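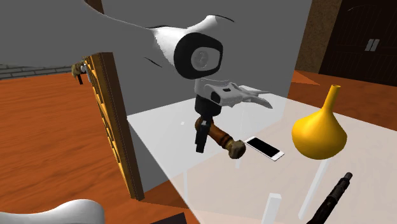 Ein Roboterarm über einem Tisch, am Computer gerechnet. Gelbe Vase, weißes Handy und noch ein paar Sachen: Wer räumt das auf?

Können Roboter schon den Tisch abräumen?

Ich mag Aufräumen nicht besonders. Deshalb habe ich mich gefragt, wann mir das endlich eine Maschine abnimmt. Die kurze Antwort: ein bisschen dauert es noch. Die lange Antwort ist viel spannender!

Schau dir mal die Vase an. Unten ist sie dick und rund, oben am Hals ganz schmal. Du würdest sie einfach nehmen, ohne nachzudenken. Ein Roboter muss erst herausfinden, wo die Vase anfängt und wo sie aufhört. Dann muss er entscheiden, an welcher Stelle er zupackt und wie fest. Drückt er zu doll, geht sie vielleicht kaputt. Drückt er zu wenig, rutscht sie ihm weg.

Das Handy ist wieder eine andere Nummer. Es liegt ganz flach auf dem Tisch. Probier das mal selbst: Leg ein dünnes Heft hin und heb es mit nur zwei Fingern hoch, ohne es an die Kante zu schieben. Knifflig, oder? Und du hast weiche Fingerkuppen, die alles spüren. Viele Greifer haben so etwas nicht.

Darum üben Roboter oft zuerst im Computer, in einer Simulation. Das ist fast wie ein Videospiel. Wenn dort eine Vase vom Tisch fällt, muss keiner Scherben fegen, und die nächste Runde kann sofort losgehen. 157 Versuche, 300 Versuche – dem Computer wird nicht langweilig. Mir wäre nach 13 schon die Lust vergangen.

Leider ist die echte Welt nicht so ordentlich wie die gerechnete. Da ist der Tisch klebrig von der Marmelade, die Sonne blendet, und die Katze läuft mitten durch. Was im Computer geklappt hat, kann in der Küche trotzdem schiefgehen.

Manches können Maschinen aber längst: Staub saugen zum Beispiel oder in großen Lagerhallen Kisten herumfahren. Das klappt gut, wenn die Aufgabe immer ziemlich gleich bleibt. Dein Kinderzimmer sieht vermutlich an 365 Tagen im Jahr anders aus – meins war früher auch so. Für einen Roboter ist das richtig schwer.

Also musst du wohl noch eine Weile selber ran. Ich auch!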